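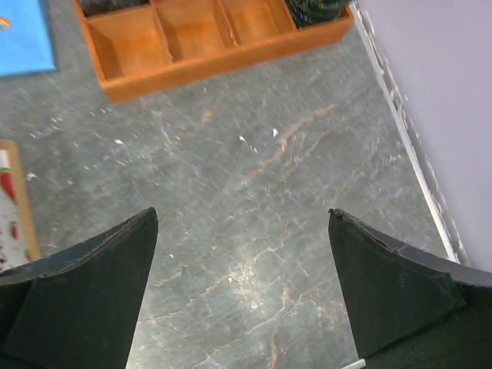
Two dark gripper fingers over a gray marble floor.

Mindenitz Workers Ratify First Contract by Wide Margin

COLLPORT (August) – Warehouse and packing workers at the Mindenitz distribution center in Collport have voted to ratify their first union contract, and the mood at the hall when the count was read out was pure joy!

The agreement covers almost 500 hourly employees on all three shifts. It sets yearly raises, caps forced overtime at eight hours a week and gives every worker the right to have a steward in the room for any disciplinary meeting. Workers on the night shift will also get a paid meal break, something they have been asking for since the organizing drive began.

"I have been smiling so hard my face hurts," said Darlene Penner, a packer who served on the bargaining team. "We went line by line through every page of this thing, some nights until past 11, and people kept showing up. The folks on second shift brought food. I'm so proud of this group."

The contract will be serviced by Local 1298, which was chartered in 1954 and also represents workers at the Ní Mhurchú bakery and the Stekuscombe rail yard.

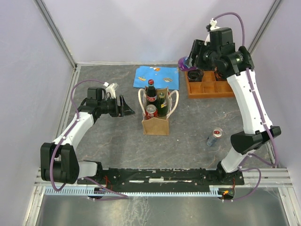 Talks lasted seven months and came close to stalling over scheduling. The final language requires the company to post shifts two weeks ahead and to offer open hours to current part-time staff before hiring from outside.

"Scheduling was the big one for parents, and we got it," said Local 1298 president Arben Lazarević. "The Mindenitz workers taught the rest of our local a thing or two about sticking together, and I can't wait to see them at our next general meeting."

Steward elections will be held at the union hall next month, with nominations open to any member in good standing. Training for new stewards will be led by Shahla Shahbazi and Mojtaba Safavi, both longtime stewards from the rail yard. Printed copies of the contract are on the way, and members who would like one sooner can stop by the front desk after 9 a.m.

Media contact: Ardalan Shahbazi, communications, Local 1298, Collport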